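Handover episodes, second batch

01/09/2024

The first batch had 300 episodes and trained a policy that closed its fingers too early. I went through the failures with Rania Samir and most shared one fault: the receiving arm had only ever approached along the same line. So the second batch varies the approach and leaves everything else alone.

Each episode is teleoperated, both arms at once, and capped at 25 seconds. I drop any take where the operator pauses in mid-air, as the policy learns the pause too. 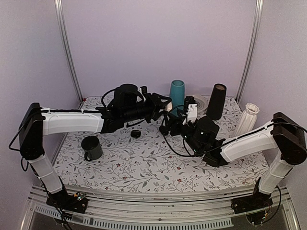 Filed under: Data collection

The two grippers meet over the patterned sheet, in front of the teal vase. The vases, dish and mug stay on the table as clutter — the policy should learn to ignore them. Both wrist cameras are recorded along with the fixed view.

After review I kept 90 episodes. Hazem Mahrous wants the sheet swapped before batch three. I would change the lighting first, one variable at a time. Training starts once the timestamps on the right arm line up; they still drift by 2 frames.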